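Baskets, benches and wire shelves: what works at our place

I've been tidying the kitchen in stages since March, and a few people asked me to write down what stuck. Most of it is cheap. Some of it I pinched from my neighbour Kianoush Hashemi, who ran the fruit counter at the Ernmont market for 23 years and has strong opinions about where an apple should live.

Start with the bench, not the cupboards

I used to empty every cupboard onto the floor and lose heart by lunchtime. These days I clear one stretch of bench, wipe it down, and only put back what I've used in the past fortnight. The rest goes in a box in the laundry. If I haven't gone looking for it in 20 days it's off to the op shop (goodbye, egg slicer).

White surfaces show everything, so keep a spray bottle handy. Mine is warm water, a splash of white vinegar and one drop of dish soap. Skip the vinegar if you've got stone, it'll dull the finish and you'll be cross with me.

Sticky labels on jars

Rub in a bit of cooking oil, leave it for 5 minutes or so while you do something else, then scrape with an old bank card. Wash in hot soapy water. Lykkegaard jam labels are the worst of the lot and need two goes — I've given up and just leave one that says apricot on the rice.

Baskets with holes beat bowls

I love a big ceramic bowl as much as anyone, but fruit sits in the bottom of it and sweats, and you don't find the soft one until it's taken its friends with it. A plastic basket with holes in the sides lets the air through and you can spot trouble from across the room. Look for:

Rounded corners, much easier to wipe out than square ones.

Moulded handles. The clip-on sort always pop off when you've got a full load of oranges on board.

A bright colour. Silly, I know, but the kids put things back in a yellow basket and they never did with the beige one!

Something light enough to rinse in the sink. Once a week, hot tap, quick scrub with an old toothbrush, upside down on the rack.

Carry it with both hands cupped around the sides when it's loaded. And keep real bananas away from real apples if you want either to last. Play fruit can go in together however you like, and it's handy for working out what size basket you need before the shopping's done.

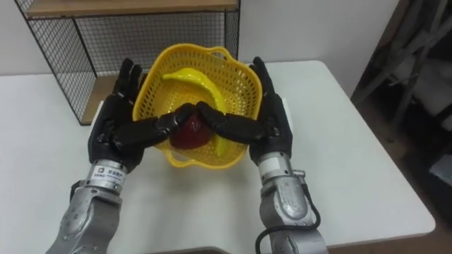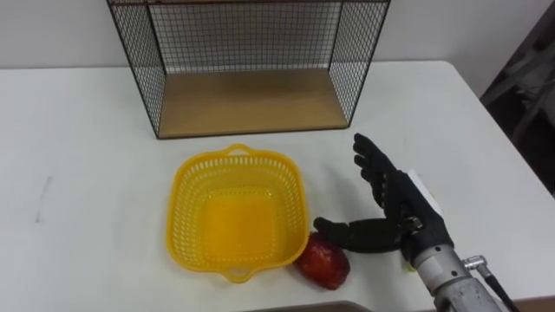
The yellow basket with the plastic banana and apple in it, and empty, with the apple beside it and the wire shelf behind.

Open wire shelves

An open-fronted wire unit with a wooden base is my favourite thing to stand at the back of a bench. You get at everything from the front and small jars don't tip over on the timber the way they do on bare mesh. Dust the grid with a dry paintbrush, working from the top down. For greasy bits, use a soapy cloth wrapped around a butter knife, and dry the wood straight away or it'll mark. A rub of mineral oil twice a year keeps the base looking decent.

Don't push it hard against the wall. Leave a finger's width, or you'll have a grubby grid pattern on your paint by winter. Ask me how I know.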